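Perspective Drawing, Week 4 handout
Ertuğrul Sönmez — Olstead evening course, May block

Read before class. Bring ruler, HB and 2H, eraser, the big pad. The small pad won't do this week, vanishing points fall off the page.

Recap from last time

Horizon line = your eye level. Sit down, it drops. Stand on a chair, it goes up. Nearly everyone drew it too low on the street exercise, and then the doors came out giant.

One point: lines going straight away from you meet at one spot on the horizon. Lines across stay flat. Uprights stay upright.

Two point: you're looking at a corner. Two sets of lines, two vanishing points, uprights still upright. Keep the points far apart. Too close and your box looks like it's about to explode (see Selim's first crate, he said I could mention it).

Why floors

A tiled floor is the cheapest practice there is. Squares are all the same size in real life so any mistake shows up fast. The painters used them for the same reason — gives you a ruler lying on the ground. Put a figure on a tile, count back, you know how tall the next figure should be.

Look at how slowly the squares shrink when the eye is fairly high. Lower eye, faster shrink. Beginners overdo it.

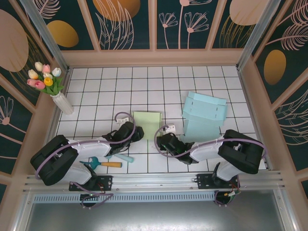

Building the grid, one point

1. Draw the horizon. Mark the VP somewhere near the middle, not dead center.
2. Draw the baseline near the bottom of the page. Mark off equal steps with the ruler, use 4 cm.
3. Join every mark to the VP. Light lines!
4. Now the depth. Don't guess. Pick a second point on the horizon well off to one side, this is the distance point. Run a line from it to the far end of the baseline.
5. Everywhere that diagonal crosses a line to the VP, draw a flat line across. Those are your rows.
6. Check: the diagonals of the tiles should all run to the distance point. If one doesnt, a row is off.

Moving the distance point in closer makes the floor look steeper and more stretched. Try it both ways on the same sheet, differnt color pencil.

Oblique grids

Same floor, turned. Neither set of lines is parallel to the page now, so no flat lines anywhere except the horizon itself. Two VPs, left and right. One will often be way off the paper — tape on an extra sheet, or use the string and pin trick Songül showed on the hallway drawing. And if you tilt your head (or the picture) the horizon tilts along with everything else, the rules don't change, you just turn the page.

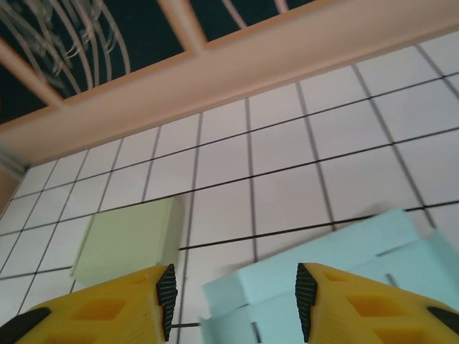
For spacing use the measuring points method, Kılıçarslan reader p. 72. Skip the proof if it makes you sleepy. The quick way: draw one tile you like, find its center with the two diagonals, carry a line from the center to the VP, then use where it hits the far edge to get the next tile. Repeat till bored. Errors pile up after 13 or so tiles so check against a long diagonal now and then.

Homework

One grid, one point, full page. One oblique grid, any size. Then put a plain box on each, two tiles wide and three deep. No shading yet. Leave the construction lines in, I want to see them.

Questions to Tyyne Harju, she has the sign-up sheet too.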